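Projects > Student Reports > Product Reviews > Hand-Held Gripper Kit

Search reports Go Advanced search

Review of the Pruvel Hand-Held Gripper Kit for Recording Household Tasks
Miyuki Wada
Submitted 9/16/18

1. Purpose

Our course asks each student to choose one product used in robotics and report on whether it would suit a small team with little money. I chose the Pruvel kit, a two-finger gripper that a person carries and works by hand. It has its own camera, so what the fingers do is recorded from close by. The recordings are meant to be used later for teaching a robot arm the same movements. The kit was lent to me by the supplier, Liswood, for 21 days. I paid nothing for it and Liswood has not seen this report.

The task I set was tidying small toys into an open box. It is easy to explain, it needs no special equipment, and the objects are different enough in shape to show where a gripper has trouble. I worked at home on a printed play mat, with a few round toys of the sort that roll away if they are nudged. The knobbly orange pumpkin was used more than any other toy, as its surface suits the finger pads and it can be picked up from any side. 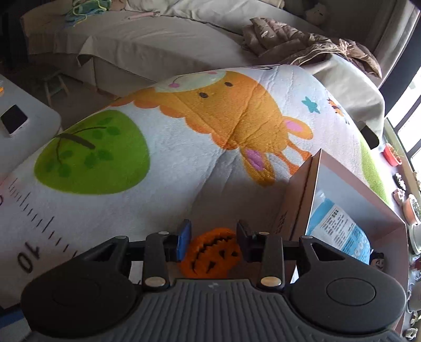 2. Setting up

The instruction booklet is short and mostly clear. Fitting the camera took me 20 minutes the first time, and most of that was spent finding the right screw length. The booklet shows the screws at the same size, although they are not, and Liswood should correct this.

Calibration is done by holding the gripper still, then opening and closing it fully when the software asks. The software is called Kudo. It ran without problems on my laptop but would not start on the older machine in the department. I did not find out why.

3. Method

I recorded 300 attempts over the loan period. An attempt began with the gripper open and ended when a toy had been let go over the box or had been dropped somewhere else. I kept a written log beside the laptop, and afterwards compared it with the files Kudo had saved. Some sessions used one gripper and some used two, with a second person working the other one.

Two-gripper sessions need more planning than I expected. Both people want the same bit of space in front of the box, and the fingers knock together if neither gives way. We settled on each person starting with a different toy and waiting for the other to move clear before reaching over the side of the box.

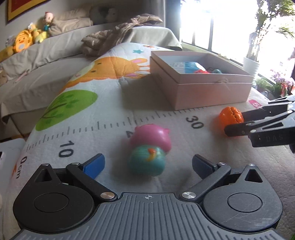 It also helped to leave a gap between toys before starting. When two of them touched, opening the fingers wide enough for one usually pushed the other away, and the attempt had to be finished at a different angle.

4. Results

Of the 300 attempts, 37 ended with a dropped toy. Nearly all of these were smooth toys held too near the tips of the fingers. Soft and textured toys were seldom dropped. Kudo saved every file, but it names them by time only, so matching them to my log was slow work.

My wrist was tired after long sessions. The weight sits forward of the hand, and I would advise changing over with a partner or stopping for a rest.

5. Comparison

The only other kit I was able to try was the Pollel, which the department owns. It is lighter and more comfortable to hold. Its fingers do not open as far, however, and I could not get them round the larger toys without pressing down on the mat. The Pollel software lets the user type a label for each recording, and I missed this when I went back to Kudo.

6. Recommendation

I would recommend the Pruvel kit to a student team, provided that someone is willing to keep a careful log. Anyone buying two should ask for spare finger pads with the order. One of mine began to lift at the corner in the last week, and Liswood told me that pads are not sold singly.

Contact the project office | Copyright 2018 Student Reports | Back to top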